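Leave the Floor to the Children

Early childhood programs now speak of play with great confidence. It appears in mission statements, in enrollment brochures and in the reports that centers send home each term. Much of what is called play, however, is instruction with softer edges. An adult chooses the materials, sets the goal and decides when the activity has ended.

The Liratero centers reviewed their daily schedules in March. Of the 108 activities listed as play, only 3 had been started by a child. Divya Chowdary, who led the review, recommended that each room set aside 60 minutes every morning during which staff would propose nothing. The recommendation was adopted at 2 centers and deferred at the others.

The deferral is understandable, but it is a mistake. Parents ask what their children have learned, and an adult who has planned a lesson can answer at once. An adult who has spent an hour sitting on the carpet, joining a game only when invited, has a less tidy account to give.
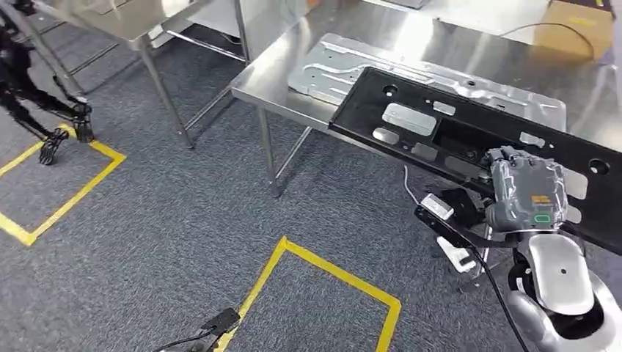

What the adult should do

Open play still requires adults. Sumaiya Kanagaratnam, in her training course for the Stirnura network, asks teachers to get down to the child's height, keep their hands open and wait. Many find this harder than leading a group. They praise, correct or ask the color of a block, and the game stops.

Safety remains the adult's responsibility, and a teacher must step in when a child is frightened or hurt. Ordinary disagreement over the rules is a different matter — children settle a good deal of it themselves when given the time.

Centers that deferred the recommendation should take it up again before the next schedules are written. The full hour should be protected from assessments, visitors and rehearsals, and staff should be paid to discuss afterward what they observed.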